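Wrist cam picture goes soft bottom left after a warm up – focus or mount?
Board index > Arms and cells > Maintenance and repair

serengronow
Hi all. Bench cell, one arm, wrist camera looking down past the gripper. We use it on the kitchen rig, handles and drawers mostly. Since I swapped the gripper pads the bottom left of the picture is soft and the pick offsets have wandered. 2 mm low and to the left, every time. Was dead on before.

Done so far: re-ran hand-eye twice, cleaned the lens, rebooted everything, swore at it. Calibration passes. Residual looks fine. Then I go for a handle and it's off again.

Is this a focus thing or has the mount moved? Don't want to pull the bracket if I don't have to, it was a pig to get on.

edm_trindade
Mount. Almost always the mount. Did you have the camera bracket off to get at the pads?

serengronow
No. Well. Loosened the two lower screws to get the driver in. Nipped them up after.

edm_trindade
There you go then.

Nipped up isn't torqued. Those little screws go into alloy and the bracket will sit happily a hair crooked. Passes calibration cold, arm warms up, cable tugs on it, now you're calibrated to somewhere you aren't.

mircea_e
Disagree, or half disagree. A tilted bracket shifts the picture, doesn't make one corner soft. If the corner went soft when it didn't used to be, I'd look at the lens barrel. Is it one of the screw-in ones with the tiny lock ring? They back off. We had one at Zirkasham that turned a quarter over a few weeks from vibration alone.

Also how near is the stuff in that corner? Anything right up against the camera will be soft on a fixed lens, new fault or no.

serengronow
Screw-in, yes, with the lock ring. Didn't touch it. Could've brushed it with a knuckle I suppose.

dela_d
Check the ring before anything else, takes ten seconds. If it turns with your fingernail it's loose.

And which cable are you running? The stiff Balness one pulls like anything when the wrist goes past halfway. Ours moved the whole camera until we put a service loop in it.

serengronow
Stiff one. Tied at the wrist and again at the elbow, no loop to speak of.

dela_d
Put a loop in. Fist sized. Tie it to the forearm and leave the wrist end free-ish.

imeldab
Reading along because ours does similar. Seren when you say 2 mm low and left, is that in the tool frame or the base frame? If it stays low-left in the PICTURE when you spin the wrist, that's camera. If it stays put on the bench it's the rig that's shifted and your camera is innocent.

serengronow
Good question, hadn't tried. Back in a bit.

serengronow
Right. Spun the wrist 70 degrees either way and picked the same test pin. Error turns with the wrist. So camera or gripper, not bench.

imeldab
Or the fingers. You did change the pads. Are the new ones the same thickness?

serengronow
Same part number. Measured one, can't see a differnce with the calipers.

mircea_e
One? Measure both. If one's thick the grip centre moves and you'll chase the camera all night for nothing.

edm_trindade
Fine but one thing at a time. Bracket first. Slacken all four, seat it flat against the flange, hold it there with a thumb, tighten in a cross. Drop of low strength threadlock on each, NOT the red. Then ring. Then cable. Then calibrate, warm, after half an hour of moving about. Never cold.

dela_d
Order I'd do it is ring, cable, bracket. If the cable is hauling on it while you seat the bracket you've baked the pull in.

edm_trindade
Unplug the cable while you seat it. Solved.

dela_d
And then plug it in and it hauls on it.

edm_trindade
Not if the screws are tight!

mircea_e
You two. Seren can you just post what the camera gives you? Hard to argue about a corner none of us have seen. Somewhere with straight lines in it.

serengronow
Ok, off the recording, number 472. Bar at the counter with the arm up close. Haven't touched the ring, the cable or the bracket yet so it's as-is.
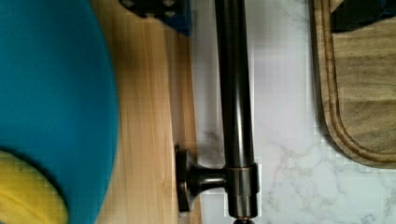

Wrist cam, recording 472, before any adjustment. Soft patch is bottom left, on the yellow.

mircea_e
Thanks, helps a lot. The yellow bit is soft, agreed, and so is the lower part of the teal. But the wood grain reads nicely and so does the groove round the cutting board top right. If the ring had gone a quarter turn I'd expect the board to suffer as well. So I'm going off my own theory a bit. Could just be that the yellow is too close.

edm_trindade
Bar looks straight to me. Can't tell tilt from one grab though, you'd want it against an old one from the same pose.

imeldab
The blocky stuff on the marble is compression by the way, don't go refocusing for that. What's your stream set to? We dropped ours for bandwidth once and then spent a morning polishing a lens that was perfectly clean.

serengronow
Whatever the Anghel default is. Never changed it.

imeldab
Bump it up for calibration at least. Blocky corners on the target = rubbish corner detection. Put it back down after if the network moans.

dela_d
Still say cable.

serengronow
Update. Ring tight, didn't budge. Pads: left and right the same, measured both this time, happy Mircea? Unplugged the cable and wiggled the bracket and it MOVES. Not a lot. Lower left screw was doing nothing at all, just sat there turning.

edm_trindade
:)

serengronow
Thread in the bracket is shot I think. Screw goes in and never bites. Helicoil or new bracket?

edm_trindade
New bracket. Lesley part, they keep them. A helicoil in something that thin, nah.

mircea_e
I've helicoiled two of those and both are still going. Cheaper, and you can do it this arvo. Just go slow and clear the chips, tap it dry and it'll tear.

edm_trindade
On a wrist camera? With that cable on it? Wouldn't.

mircea_e
Well I would and did.

serengronow
Going with the insert for now and ordering a bracket anyway. Loop's in the cable too Dela. Stream quality up. Letting it run the warm up then I'll calibrate with more poses, was only using a dozen before.

imeldab
Tilt the target more between poses too. If they're all flat on you get a lovely residual and a terrible offset.

serengronow
That might explain the passing calibration then. Mine were nearly all flat on.

serengronow
Ok. Insert took, all four screws tight, calibrated warm. 141 picks on the test pin since lunch and the low-left thing's gone. Corner is still soft when something is right under the camera, so that part was the lens being a lens. Leaving the focus alone.

dela_d
Keep an eye on the loop, they creep. Paint pen across the tie and the forearm, you'll see it if it shifts.

edm_trindade
Paint mark on the bracket screws as well while you've got the pen out. And fit the new one when it turns up, don't leave it in the drawer.

mircea_e
It'll be in the drawer till March.

serengronow
Probably, yeah. Marks are on.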